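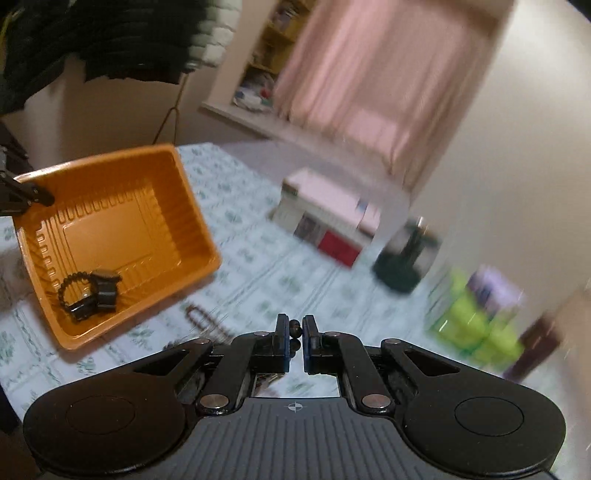 A small black bead held between the finger tips of a hand-held gripper.

Reading outdoors: an interview with Lesia Onyshchenko

Grevton Institute, Research Bulletin, Dec 15, 1999

The Institute's programme on portable computing enters its second stage in the new year. Its concern is the screen: how it is lit, how much power it draws, and whether the person holding it can read what it says while standing in the street. Lesia Onyshchenko, who has directed the Irura project since it was founded, spoke to the Bulletin about the findings of the first stage and the work planned for 2000.

Ms Onyshchenko came to Grevton from an industrial laboratory, where she worked on instrument panels for railway vehicles. She regards the experience as good preparation. A driver's panel must be legible at noon and at midnight, to a person whose attention is mostly elsewhere, and it must go on being legible for many years. "The pocket computer is now being asked to do the same job with a small fraction of the power," she says. "The railway had a generator. We have a battery that must fit into a jacket."

The Irura project began with a complaint from the meter inspectors of the Enska water district. The district had issued its inspectors with hand-held computers in place of paper books, and returned to paper within the season. The reason given in the district's report was staff resistance. Ms Onyshchenko asked to accompany an inspector for a morning and reached a different view.

"He was perfectly content to use the machine," she recalls. "He had taught himself to turn his back to the sun, bend over and make a tent of his coat. He did this at every gate. By the middle of the morning he had stopped doing it and was writing the readings on the back of his hand, meaning to type them in later. I could find no resistance in him at all. He could not see the screen."

The first stage of the project was built on that observation. With the support of Wijaya, the component maker which supplies the project's test panels, the Institute lent pocket computers to 400 people whose work takes them out of doors. They included surveyors, delivery drivers, district nurses and market inspectors. Each was asked to use the machine for ordinary tasks and to keep a short diary, on paper, of the occasions when it was put away.

The diaries have now been read and sorted. Of those who took part, 87 per cent recorded glare or a dim picture as a reason for putting the machine away, a larger share than for any other cause, including a flat battery. Ms Onyshchenko is careful about how the figure should be used.

"It tells us that the difficulty is common. It does not tell us that it is the only difficulty, or that people would keep these machines if it were cured. Some of our nurses disliked the stylus. Some of the drivers found the machine too slow to wake. Those things are in the diaries too, and we shall publish them."

She points out that glare and battery life are in large part a single problem. Most of the colour panels now on sale are lit from behind. In a dim room the arrangement works well. In daylight the lamp must compete with the sky, and the user turns it up as far as it will go, with the result that the battery is spent by lunch. In many of the diaries a complaint about the picture is followed, a few hours later, by a complaint about the power.

The alternative favoured by the project is the reflective panel, which has no lamp behind it and returns the light that falls upon it. Panels of this kind have long been used in watches and calculators. They draw very little current and improve as the day grows brighter. Their faults are equally well known: the background is grey where it ought to be white, colours are weak, and the picture disappears indoors in the evening.

"I have been told several times this year that the public will not accept a grey screen," Ms Onyshchenko says. "I think it depends on which public, and where they are standing when you ask. If you put two machines side by side on a shop counter, under shop lamps, the bright one will be bought. I have done the same thing on the harbour wall at Enska, and people reached for the grey one without being prompted. Most purchases, I am afraid, are made at the counter."

The test panels supplied by Wijaya attempt a middle course. A thin sheet over the front of the display carries light in from one edge when it is needed, and is meant to be clear when it is not. The user may switch it off completely in daylight. In the laboratory the results have been encouraging, although the sheet scatters some light even when unlit and the contrast suffers. It also collects scratches, and a scratch on a front light shines.

Asked whether this could be overcome by a harder surface, Ms Onyshchenko says that the question is under study and that she would prefer not to anticipate the answer. "We have tried coatings. One was very hard and gave everyone a fine view of their own face. Another was excellent until it met hand cream. Our colleagues in materials are patient people and I will leave it to them to say when they have something."

She is more willing to discuss the measurement of legibility, a subject on which she holds firm opinions. Makers usually state the contrast of a panel as measured in a darkened room, with the instrument placed squarely before the glass. In her judgement such a figure is accurate and of little service to a buyer. The Irura group has drawn up a procedure in which the panel is viewed at several angles under a lamp of known strength, while a reader seated at arm's length is asked to find a word in a passage. The time taken is recorded along with the errors.

"It is a slow method and it costs more, and readers get tired," she concedes. "An instrument does not get tired, and I understand why a factory prefers one. We do not suggest that every panel on the line should be read by a person. We suggest that somebody should read one before the brochure is printed."

The procedure has been circulated to manufacturers for comment. Replies have been courteous, with one firm objecting that its products would be placed at a disadvantage. Ms Onyshchenko considers the objection fair as far as it goes, and the group has agreed to report results for indoor and outdoor use separately, without combining them in a single score.

Stage 2 of the project will begin with a return to Enska. The water district has consented to a further trial, this time with machines fitted with the Wijaya panels and with the inspectors themselves choosing the size of the lettering. The choice of lettering was their request. In the earlier machines the type had been made small so that a whole page of the old paper book would fit on the screen at once, a decision taken in an office by people who had never needed to read it at a gate in the rain.

A trial of winter use is also planned. Liquid crystal grows sluggish in the cold, and several of the diaries describe a picture that lagged behind the stylus on frosty mornings. The group has a cold chamber at its disposal, but Ms Onyshchenko intends to rely chiefly on the inspectors' rounds. "The chamber gives us a steady temperature. A pocket does not. The machine is warm, then it is cold, then it is warm again and there is mist on the glass. I should like to know about the mist."

On the longer prospects for portable machines she is reserved. The past year has brought many forecasts of computers worn on the wrist or set into spectacles, and the Institute is regularly asked for its opinion of them. She does not doubt that working models can be made, and she has tried several. Her reservation is that each depends upon a display which can be seen against the sky for a full working day, on a battery that a person will consent to carry.

"When visitors ask me about spectacles I take them outside with an ordinary pocket computer and ask them to read me the first line," she says. "Then we come in again and talk about spectacles."

The full report on the first stage, with the tables and a selection from the diaries, will be available from the Institute's library. Readers wishing to comment on the draft procedure for outdoor legibility may write to the Irura project office at Grevton.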